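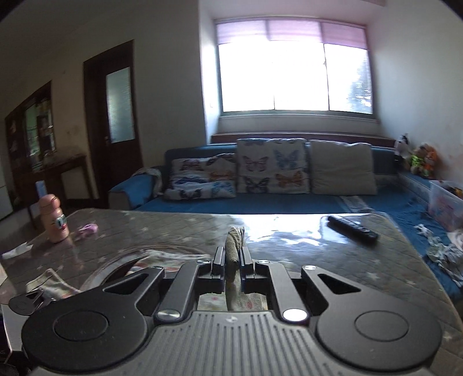 The second life of the tablecloth

Kimutai Rweyemamu's mother kept three tablecloths. One was for Sundays, one was for visitors and one was for the children, and the children's cloth was never out of the wash. When he opened his shop in Filtden he stocked all three kinds, and for the first few years he sold mostly the third.

Cloth by the metre is a slow trade. Customers come in with a measurement on the back of an envelope, which is often wrong, and go home to measure again. Rweyemamu keeps 80 rolls on the back wall, arranged by colour, with stripes and checks on the lowest shelf. Plain linen is near the door where the light is better.

"People say they want white," he says. "Then they think about gravy."

The clear plastic cover changed things for a lot of households. It came in on wide rolls, it was cheap, and it meant a good cloth could stay on the table all week. Older customers in Filtden still call it "the glass". They complain that it sticks to bare arms in summer and smells for the first few days, and then they come back for another two metres when the old piece goes yellow.

Rweyemamu cuts it with a long blade against a steel rule. He tells buyers to leave it flat overnight before trimming the corners, as a sheet fresh from the roll will curl. Hot pans should never go on it. A ring left by a teapot will sometimes fade, but a ring left by a frying pan is there for good.

Not everyone approves. At Pasari, the tea room across the square, the tables have been laid with bare cotton for 20 years and the washing is done on the premises. The owners change the cloths after lunch and send the worn ones to be cut down for napkins and dusters.

The mill at Mwaipopo, which wove much of the cotton sold locally, closed its finishing shed last May. Rweyemamu bought 300 metres of the last patterned stock and has most of it still – small prints, a few florals, a heavy check that he doubts he will ever shift. He has kept one length back for his own kitchen. It is under plastic.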